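Bed making

Bed making is the arranging of a bed's coverings after use or after washing. It usually covers the mattress cover or fitted sheet, any top sheet, the blanket or comforter, and the pillows. In many homes it is a daily task, while a full change of bedding is done less often.

Base layer

The layer closest to the mattress is the mattress cover, also called a pad or protector. Quilted covers have a filling held in place by stitched lines. Some have elastic corners, and others have a skirt that reaches down the side of the mattress. Light-colored covers are common because they can be washed with other whites. The usual method is to fit the corners at the head, pull the cover toward the foot, and smooth it from the middle outward. Small wrinkles tend to remain in quilted fabric even when it is pulled tight. 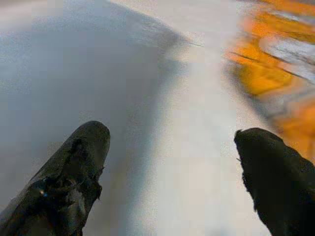

Comforters

A comforter is a thick filled covering used on top of the bed. It differs from a duvet, which is placed inside a removable cover. Comforters are sold in plain colors and in prints, including cartoon prints that are popular with children and adults alike. Filling weights of 200 grams per square meter are sold for warm months, with heavier ones for winter.

A comforter may be spread over the whole bed, folded in thirds at the foot, or folded lengthwise so that it takes up one side. The lengthwise fold leaves part of the mattress cover open to the air. In the rental rooms of Trostton, where many beds stand against a wall, it is the customary daytime arrangement, and the bed then doubles as a seat.

Pillows and bolsters

Bolsters are long pillows laid across the head of the bed. They fill the gap between mattress and wall and give support to a person sitting up to read. Most have a removable case that closes at one end. Books and other small things left on the bed are normally picked up before the comforter is spread. A bed can be partly made with such items still in place, as with a cream-colored bolster at the head, a yellow comforter over one half, and a paperback lying on the white cover.
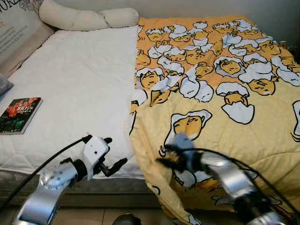 Nazma Akanda holds that the lengthwise fold is a poor habit, as the filling settles along the crease, and that a comforter should be shaken out and laid flat every morning. Ketill Kárason disagrees and recommends only that the fold be moved to the other side at each washing, which he puts at 3 or 4 times a season.

See also: Bolster; Duvet; Mattress protector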